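Piltach Men's Health Clinic
Treatment Room Safety Checklist, with inspector's comments
Site: Drodham. Inspection period: December. Inspector: Edmund Baran

Section A. Medicine storage

A1. Injectable medicines for erectile dysfunction kept in the locked refrigerator. PASS
Comment: Temperature log complete for the period. The low reading was 4 °C. The door seal is worn at the hinge side and should be replaced at the next service.

A2. Testosterone gel and vials stored in the controlled cabinet. PASS WITH COMMENT
Comment: Key register signed on every line, but two signatures can't be read. Print the name beside the signature.

A3. Expired stock removed. FAIL
Comment: One box of lidocaine was found past its date behind current stock. Removed during inspection. Rotate stock at each delivery.

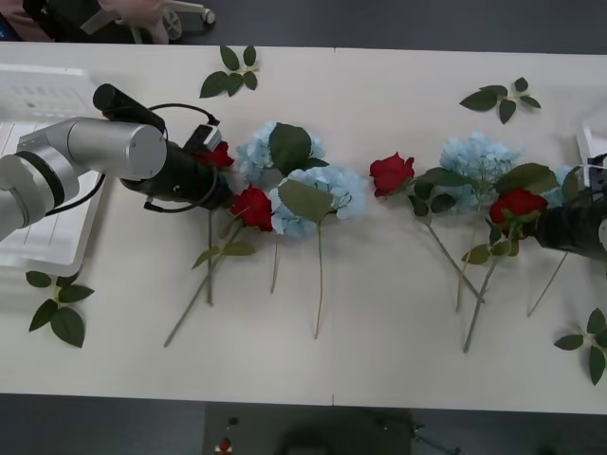

A4. Nitrate warning sheet given with every PDE5 inhibitor prescription. PASS
Comment: Sheet is the current edition. Spanish copies are running low.

Section B. Emergency readiness

B1. Blood pressure cuff checked against the reference gauge. PASS
Comment: Tested at 300 mmHg for leaks. No drop noted.

B2. Phenylephrine available for prolonged erection following injection. PASS WITH COMMENT
Comment: Dilution card is taped inside the drawer. Move it to the wall above the counter, at eye level.

B3. Patient observed for 30 minutes after first test dose. FAIL
Comment: Start time recorded, end time missing on several charts. The form has no box for it. 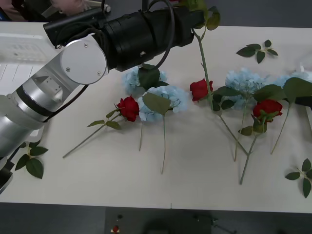 Skulten replied that the end time is entered in the electronic record and asked that B3 be changed to a pass. The result stands until both records show the same times. A revised form was requested.

Section C. Sharps and waste

C1. Sharps containers below the fill line. PASS

C2. Containers fixed to the wall or a stable bracket. FAIL
Comment: Bracket in Room 4 has a stripped screw. Work order opened with Ham.

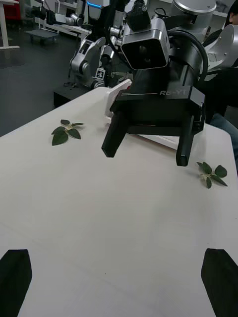 Page 2

C3. Waste pickup receipts on file. PASS
Comment: File by month, newest in front.

C4. Eyewash bottle in date and within reach. PASS

Open items: A3, B3, C2. Reinspection covers open items only.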